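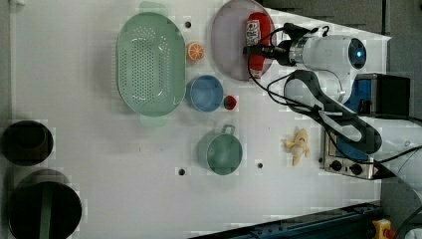
Switching grocery stores

May 27, 2021

I changed grocery stores in November and I've been meaning to write about it, mostly for the two people who asked why I stopped complaining about Celtard.

Celtard was my store for nine years. It's 11 minutes from the house if you make the light at Deter Street. I knew where everything was and could do a full week's shopping without a list. Then they remodeled. The bread went to the far wall, the canned beans got split between two aisles, and the spices ended up next to the greeting cards. I gave it a month. I still came home without things.

Kontogiannis is smaller and further out. It started as a produce stand and it still feels like one, with the fruit in crates up front and the rest of the store sort of added on behind. The parking lot is bad. There are maybe four spots near the door and the others slope toward the road, so you have to hang on to your cart while you load the trunk.

The prices came out close. I kept my receipts for the first couple of months and my average week at Kontogiannis was $51 less over the whole stretch, so not enough to matter much. Produce is cheaper there, paper goods and cereal are higher. Cheese is a lot higher. I buy less cheese now.

What did change is how I shop. They don't carry much frozen food, so I quit relying on it. I go on Tuesday evening and again on Saturday if we run out of greens. I wash most of the vegetables when I get home, which I never used to do, and they get eaten instead of going soft in the drawer. Cabbage has been the big one. I had no opinion on cabbage a year ago and now there's one in the refrigerator all the time. Sliced thin, salt, a little vinegar, leave it for an hour.

Things I miss from Celtard: the pharmacy counter, the rye bread with seeds, being able to buy light bulbs and milk in the same trip. I still stop in for the bread if I'm driving by. They've moved it again.

Someone at work told me to try the delivery from Cerkivus. I did it once. They swapped my yellow onions for shallots and left out the eggs, and I had to go to the store for eggs anyway. Other people on my street use it every week and like it fine.

Next on my list is the chest freezer in the garage, which is still full of Celtard peas.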